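Wash Labels Should State a Number of Cycles

By Shahnaz Barua, 21st June

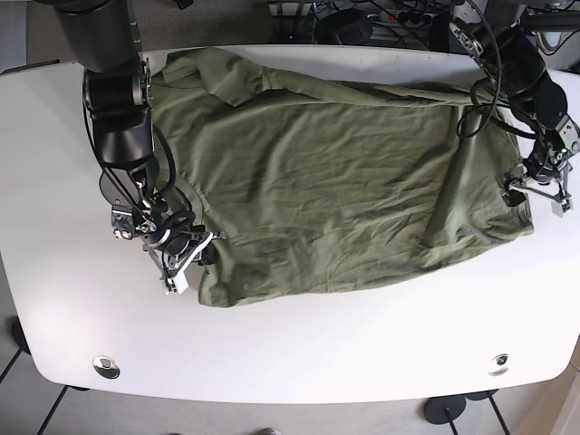 The problem with the current label

A care label gives a maximum temperature, a drying method and an ironing limit. It says nothing about service life. A buyer comparing two cotton shirts has the price, the fiber content and the feel of the cloth in the store, and none of these predicts how the seams will hold after 200 washes.

Manufacturers have this information, or could get it cheaply. Juraj Bartoš, who ran the test room at Witkowska for 16 years, told me that every fabric lot was washed 23 times before release. Shrinkage, twist and color loss were logged. The log stayed in a drawer.

What should be printed

I would print one figure: the number of cycles at the stated temperature before shrinkage passes a fixed limit. Fultden tried this on its work shirts in April and dropped it when retailers complained that the number looked low.

Low numbers are useful. A shirt rated for 23 cycles may suit someone who wears it twice a year. The objection that home machines vary is correct, but it applies equally to fuel economy ratings, and those are printed anyway.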